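Section 3. Setting up your Mirico shape set

Now for the fun part! The board is oiled, the table is steady, and it's time to get the blocks out of their bag and put them to work. Most families are playing within a few minutes, but please read the whole section once before you start. There are a couple of small things in here that will save you a pinched finger.

3.1 Before you begin

You will need the maple board, the blocks, and a flat surface at least as big as the board. The Ilitz perforated table is lovely for this (see Section 2), but a kitchen table or a patch of hard floor does the job too. Carpet is harder going. Tall shapes tip over on it, and small players get cross.

CAUTION: Check every block for chips or splinters before the first use and again every month or so. Take damaged blocks out of play right away.

3.2 Laying the board

1. Wipe the table with a dry cloth.
2. Set the board down with the bands of the wood running from left to right as you face it.
3. Press on each corner in turn. If the board rocks, look for a crumb or a stray screw underneath.
4. Slide the board until the front edge is close to the player. Children should be able to reach the back row without standing up.

NOTE: The board moves a little with the seasons. In September, when the heating first comes on, you may notice a slight bow. Turn it over for a night and it usually settles.

3.3 Putting out the blocks

1. Tip the blocks gently onto the board. Don't pour them from a height — the maple is tough, but it does dent!
2. Spread them out with the flat of your hand so that most have some bare wood around them.
3. Leave a few colors close together and a few shapes far apart. A red star near a red cylinder is a great start, and so is a green star with a green cylinder nearby. Players can then choose whether to sort by color or by shape, and the choosing is where it gets really good.
4. Stand at least one block up on its side. A star on its points looks like a whole new piece to a three-year-old.
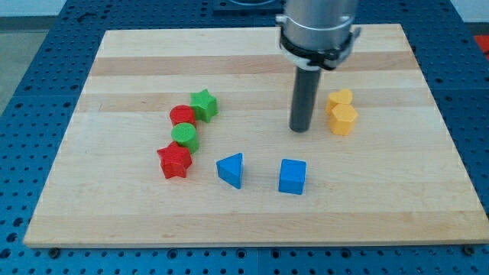 Britta Wendt wrote to us that her twins ignored the stars completely for the first week and only wanted to know whether a cube could sit on a heart. It can, if the heart is lying flat, and we now include that as a game in Section 4. Thank you, Britta!

3.4 A first game

1. Ask the player to find two blocks that belong together. Don't say why they belong.
2. Wait. Really wait — the quiet bit can be long.
3. Ask what makes them a pair. "They're both yellow" is a perfect answer, and so is "they're friends."
4. Put the two blocks back somewhere new and swap roles.

Older players can hunt for flat faces, count corners, or find everything that rolls. The cylinder rolls beautifully on its side and will head straight for the floor, so keep a hand ready.

3.5 Packing away

Blocks go into the bag first, board on top of the bag, never the other way around. Keep the bag away from radiators and damp windowsills. For cleaning, see Section 6.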